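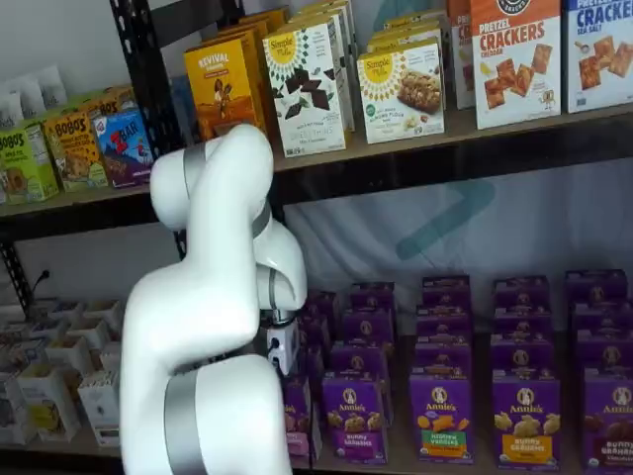 Snack shelf, pantry corner at Quaye – October

Quick gallery before everyone asks again what we stock. Shelf got sorted this month, bars and crackers up top, the rest down below. Text is short, I had ten minutes between deliveries.

**Bars**
Bobo's oat bars, two kinds, next to the Clif Z Bars. The Z Bars go first, always. Philomena Kyei wants them moved down where the kids can reach. Maybe next month, we'll see.

**Crackers and the almond flour stuff**
Simple Mills takes up the middle. One box has dark chocolate on the front, the one beside it is the soft-baked almond flour bars – don't mix them up when you refil, I did it twice. Pretzel crackers and sea salt crackers stay together on the right. Cheddar is on the pretzel cracker box so people grab it thinking it's plain cheddar. Read the box!

**Lower shelf**
Purple boxes. Leave them facing front please. Mariama Amegashie has the order sheet for these, ask her not me.

**The shelving**
Black metal posts with slots all the way up, so the heights can be changed. Ohemaa Dramani wants the top one raised a notch for the taller boxes. Fine by me but somebody has to empty it first, and its not going to be me on a delivery day.

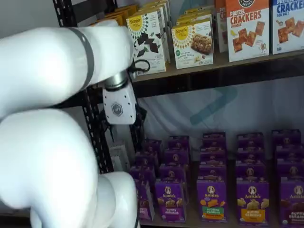
*Top shelf from closer in, light wood edge, slotted black post. Yellow-orange boxes at the far left end.*

**Refill notes**
Old stock to the front, new behind. Flatten the cartons, recycling is by the back door. Spending limit is 300 a month for the whole corner and we went over in September, so no extras unless Cecilia Sowah okays it. Order code for the crackers is 3376, write it on the sheet or they send the wrong size agian.

More pics when the drinks side is done – still waiting on 24 bottles from Gultomico.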